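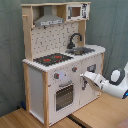 Do skis that sat in the garage all summer need anything done before the season?

Kumaresan Shetty
Posted August 19, 2022 in Gear and Maintenance

I bought a used pair of Grokon Sultanas in the spring, skied them at Tadolholm until the snow turned to soup, and then leaned them against the garage wall, where they have been ever since. I looked at them yesterday for the first time in months. The edges are orange. The bases used to be black and are now a sort of pale, dusty gray, like an old blackboard. One ski has a gouge I don't remember making, although I do remember the rock.

I don't own any tuning gear. I own a screwdriver and a clothes iron. The hill usually opens in December, so I have time, but I would like to know whether the skis are ruined, neglected, or just ugly. Also, the only shop near me is in Pemville and it is the kind of place where you go in for wax and come out with boots. I'd like to know what I need before I walk in there.

Elsa Rustad

They need three things: the rust taken off the edges, the bases cleaned and waxed, and the bindings tested by a shop. The skis are almost certainly fine.

Orange on the edges is surface rust. Edges are steel, you put them away wet, and a garage is a garage. If it wipes or rubs off, it's cosmetic. What you want is a gummy stone, which looks like a large pencil eraser and works like one. Lay the ski down, rub the stone along the edge with light pressure, tip to tail, and watch the orange come off on your fingers and then, if you are like me, on your pants. If you find actual pits in the steel after the orange is gone, that's a different matter and the edge wants to be filed by somebody with a proper guide. Don't take a file to it freehand. I did that once to a pair I loved and they skied like a shopping cart for the rest of their lives.

The gray bases are dry. Base material holds wax, the wax wears off with skiing, and what's left goes pale and a bit fuzzy. It shows up first right beside the edges. Not dangerous, just slow, and if you've skied Tadolholm you know the flat stretch below the second lift, where slow means walking.

You have two choices with the wax. Pay the shop to do it, or do it at home with an iron and a bar of all-temperature wax. At home goes like this:

Clean the base. A rag and some base cleaner if there's visible gunk, otherwise a stiff nylon brush.

Tie or strap the ski brakes up out of the way. A fat rubber band does it.

Hold the wax against the iron and drip it down the ski, then iron it in, always moving. If the wax smokes, turn the iron down. If you stop moving, you can cook the base, and that can't be undone.

Let it cool all the way. Some people scrape after 15 minutes. I leave mine overnight, mostly out of laziness.

Scrape with a plastic scraper, tip to tail, until you'd swear there's no wax left on the ski. Then brush.

On the clothes iron: it works, but it is a one-way trip. Once it has been on a ski it will never again touch a shirt. Older irons without steam holes are better at it. Newer ones swing hot and cold, and wax gets in the holes and lives there. If you only plan to wax a couple of times a year, buy a cheap wax iron secondhand and keep the peace at home.

The gouge depends on depth. If you see the same color all the way down, it's a scratch with ambitions and you can drip a bit of P-Tex in it or ignore it. If you can see a different material at the bottom, that's the core or the fiberglass layer, water can get in, and the shop should patch it before you ski.

And bindings. You said used pair. Did anyone set them for you, or did you just click in and go?

Kumaresan Shetty

Clicked in and went. The guy selling them said they were "set to medium." I see from your tone that there is no medium.

Gouge is the same black all the way down as far as I can tell with a flashlight. Rust comes off on my thumb.

Elsa Rustad

There is no medium. The release setting is worked out from your weight, height, age, boot sole length and how aggressively you ski, and the boot sole length alone could put you well off. A shop can look up whether your model is still one they're allowed to work on, put your boot in, run it on the tester and tell you if it lets go when it should. Bring both skis and both boots. People turn up with one boot. I don't know what they think the other foot does.

Ask whether the binding is still indemnified before you pay for anything else. Manufacturers drop old models from their lists, and when that happens the shop won't adjust it, no matter how nicely you ask. Better to learn that before you've spent money on a tune. 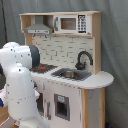

Emmanuel Massawe wrote that he disagreed about waxing now, and that the whole job could wait until the week before opening.

His post in full:

You've got months. Wax it in August and it just sits there collecting dust. I do mine the night before, hot wax, scrape in the parking lot, done. Never had a problem. Rust I don't even bother with, the first run takes it off. Skis are tougher than the people on this site make out. My old pair lived under a porch.

Bindings, fine, get them checked, I'll give you that.

Elsa Rustad

The first run takes the rust off in the sense that the first run is done on rusty edges. If the first run of the year at Tadolholm is anything like normal, that's a strip of hard manmade snow the width of a driveway with the whole county on it. I'd like my edges to work on that one in particular.

As for timing, wax in storage is the point of the thing. You put on a thick coat, don't scrape it, let some run over the edges, and it keeps the air off both. The best time to do it was spring. Second best is whenever you read this. Then in the fall you scrape and brush and you're ready, while everyone else is standing in line at the shop.

Emmanuel Massawe

Fair about the line. Last year I waited 11 days for a binding check I could have had in one afternoon in September. Still not waxing in August.

Tharindu Sikder

I did seasonal work in a tune shop (not the Pemville one), so a few things from the other side of the counter.

Go early. In late summer the techs are bored and will talk to you. By the time the first flakes show up on the forecast, they are doing skis until midnight and you will get a claim ticket and a grunt.

Know what you're asking for. A "full tune" usually means base grind, edges, wax, and minor repairs. A grind takes off base material and you don't have an unlimited supply, so on skis that are only dry and a little scratched I'd ask for edges and a hot wax and skip the grind. If the tech lays a straightedge across the base and shows you light under it, then the grind is worth having. Ask them to show you. Any decent one will be happy to, and you'll learn something.

Very dry bases drink wax. Don't be surprised if the first coat seems to vanish. Do it again. For skis like yours I'd do 2 coats, scraping between them, and leave the second on until you're ready to ski.

P-Tex for the gouge is fine as a home job. It drips, it burns, and it leaves little black carbon bits if you let the flame get sooty, so keep the stick close to the base. Work outside. Trim it flush with a metal scraper once it's hard. The result will be ugly and it will hold.

For cleaning up edges after the gummy stone, you can finish with 200 grit diamond if you already own one. Don't buy one for this.

Storage from now on: dry them with a towel when you get home, edges included. Don't leave them strapped base to base in the wet bag you carried them in. Don't stand them on bare concrete. A closet is better than a garage and a garage is better than a porch, with apologies to the porch.

One thing nobody has brought up is the boots. Buckle them loosely for storage so the shell keeps its shape, and look inside before you put a foot in. Mice are fond of liners.

Kumaresan Shetty

Checked the boots. No mice. There was a granola bar, so I suppose they missed out.

So the plan is gummy stone, nylon brush, all-temperature wax, plastic scraper, P-Tex stick, and then a visit to Pemville with both skis and both boots, to ask about the bindings first and say no to the grind unless I'm shown daylight. Is there anything on that list I can skip?

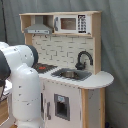 Hashini Gunawardena thought the brush could be skipped the first year, though not the scraper, and added that a credit card was no substitute for one.

She went on:

I tried the credit card. It snapped, and I had to call the bank and explain. Get the real scraper and keep it sharp-cornered. A dull one just slides over the wax and you stand there scraping for an hour wondering why other people enjoy this.

Also put something on the floor. Wax shavings get everywhere, they stick to socks, and they turn hardwood into a rink. An old shower curtain works well and can be shaken out over the trash.

If you have no bench or vises, two stacks of books on a sturdy table will hold a ski well enough for waxing. Put something grippy on top of the books. Scraping is harder that way, so do it outside with the tail braced against a wall.

Elsa Rustad

Agree with all of that, and I'd still get the brush eventually. You won't notice much the first time out. You'll notice on a warm day in spring when the snow is sticky and everyone is passing you with their hands on their hips.

Kumaresan Shetty

Update, since people here seem to like those. Rust is gone apart from a little near one tail. The first coat of wax disappeared exactly as Tharindu said. Second coat is on and I'm leaving it. I used a secondhand iron, so all shirts are safe.

The shop says the bindings are still on the list. They were set quite a bit too high for me, and the tech asked who had done it. I told him it was medium. He wrote something on the ticket.

I also came out with socks.

Emmanuel Massawe

Socks is getting off easy. What did they want for the binding check, and are they open evenings? Might go before the line starts.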